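Notes for slides 6 to 8. Keep this part under 4 minutes.

Last month we had 17 usable runs for the Stadex task. We now have 132, all from simulation. Say that early, people will ask.

Next two slides, leave them up while talking.
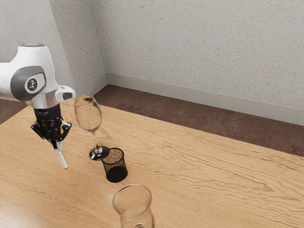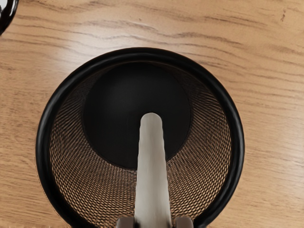
Variety matters more to us than the total. Each run is one example the learner can copy, and runs that are all alike teach it very little. The mesh cup is the hard one — the wood grain shows through its sides, and early models lost track of it. Baert wants more starting positions before we train again.

Then hand over to the Kastadier results.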